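Film, Glare and Grip: Ternex Wrist Kit on the Bench

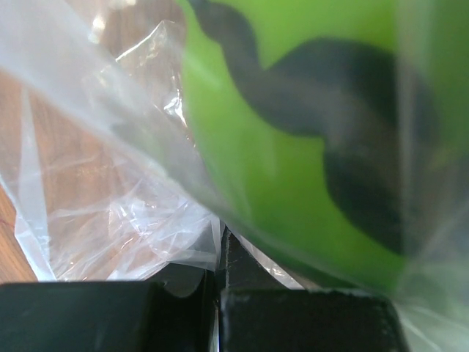 The Ternex wrist kit from Bullance is sold as a retrofit for small arms already in service. It consists of a two-finger gripper, a wrist camera and a controller the size of a paperback. Bullance lists bagged goods among its supported items, and bagged goods are where most camera-guided grippers lose time. Clear film throws white highlights along every crease, and the item underneath, in this case something bright green with a dark gray pattern, loses its edge wherever the plastic presses against it. A depth estimate built on those highlights will place the surface too high.

The kit handles this by closing slowly and reading finger load before it commits to a lift. Our unit ran for 30 days at the Alvarado returns depot, on a bench with the factory settings. We logged 200 bagged picks on the first Monday and had 6 failures, all of them film slipping between the fingers while the item stayed put. Raising the load threshold in the Fladholm software cleared most of these but lengthened the cycle.

Setup took 60 minutes, including camera calibration. The manual covers mounting well and threshold tuning poorly. Finger pads collect lint and need wiping every shift. Spare pads are sold only in pairs, and the cable exit limits wrist rotation on older arms.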